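People keep asking me whether a machine can do housework yet, so I'm putting my answer in one thread that I can link to. I work on two-armed robots for a living and I also have a messy apartment, so I have opinions from both sides. 1/

Short version: some chores yes, in parts, with setup. Most chores no. The gap between "it did it in a video" and "I can leave the room" is still very large. 2/

Start with what works. Floors. Robot vacuums are fine if you pick up the cords first. Dishwashers and washing machines are robots too if you want to be loose with the word, and they do more for me than any arm will this decade. 3/

What those have in common is that a person does the sorting. You decide what goes in the dishwasher and you put it there. The machine does one thing to a box full of stuff. All the hard work happens before you press the button. 4/

Tidying is the opposite. Tidying is all sorting. Take the top of a dresser or a vanity. Every object is a different size, some roll, some squash, and most of them have a place that only makes sense to the person who lives there. 5/

I like small storage as a test for that reason. A shallow drawer, a lid, a side bin, a few jars and bottles. Any kid can put it in order in a minute or two. For a robot it is a long string of separate problems, and each one can sink the rest. 6/
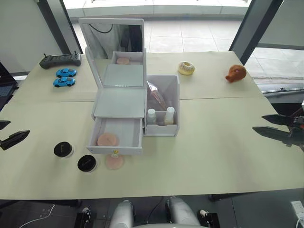 Take the drawer first. A little knob is easy to see and hard to hold. Pull a bit off to one side and a light drawer will jam, or the whole organizer slides across the table with it. A person puts the other hand on top and doesn't think about it. The robot has to be taught that the other hand has a job. 7/

Then powder puffs. They're soft and they're flat, so you end up grabbing at the rim. Squeeze too little and it stays where it was. Squeeze plenty and it comes up folded, and now it doesn't fit in a shallow drawer without a push, and the push is one more thing to learn. 8/

Mirrors are bad in their own way. Cameras see the things in the mirror as well as the things on the table. A model that hasn't seen many mirrors can decide there is one more puff back there and reach for it. I've had to stop an arm before it poked the glass. 9/

Jars with round lids are the friendly part. Stiff, short, they stay put. If somebody shows you a demo and every item in it is a jar or a block, ask to see the same thing with a sponge and a thin plastic packet. 10/

And then there's knowing what to leave alone. If there's a toy car next to the makeup, does it go in the drawer? You know it doesn't. The robot knows only if somebody gave it enough examples of things that don't belong, or told it in words and it understood the words. This is getting better faster than the hands are. 11/

Some numbers from our own bench, since people will ask. The task was "put the puff in the drawer and shut it," and we ran it 218 times at Pratska over one May. The misses were mostly at the very end. The puff would go in with an edge sticking up, and the drawer wouldn't close over it. 12/

Our software (we call it Prostness, don't ask me, I wasn't in the meeting) would then push harder, which is the wrong idea. We spent 9 days getting it to stop, open the drawer again, pat the puff down and retry. That one fix helped more than the new model did. 13/

Now shop floors, because the answer there is different. A friend of mine runs a packing line in Biltville. The parts are the same every day, they arrive the same way up, and there's a person two stations down who catches mistakes. An arm makes sense there and has for years. 14/

Even on that line, the arm doesn't do the mixed returns. Those come back in bags, half opened, with a receipt stuffed in. People do those by hand. Returns are the closest thing a warehouse has to a bedroom. 15/

There's a home unit called Tello that a few of you sent me. I haven't used one so I won't review it. What I'd want to know before paying: what does it do when it drops something behind the dresser? Does it notice? Does it tell you, or does it carry on as if the job is done? 16/

I'd also want to see it run with no one standing near it. Watch the people in any demo. If there's a hand hovering close to a stop button, you're looking at research. Good research, maybe, but it isn't a product. 17/

Speed matters less than you'd think. I don't mind if it takes an hour to clear a table while I'm at work. I do mind if it takes an hour, breaks a bottle, and leaves the drawer open with the puff hanging out. 18/

So would I buy one today for chores? No. Would I put one in a shop for a single repeated job with the parts laid out neatly? Yes, if the numbers worked and I had somebody on site who could reset it. 19/

If you've got an arm doing a real chore at home, with nobody watching, I'd like to hear what the chore is and how often you have to step in. Replies are open. I'll be back on around 7 tonight, after I clear off my own dresser. 20/20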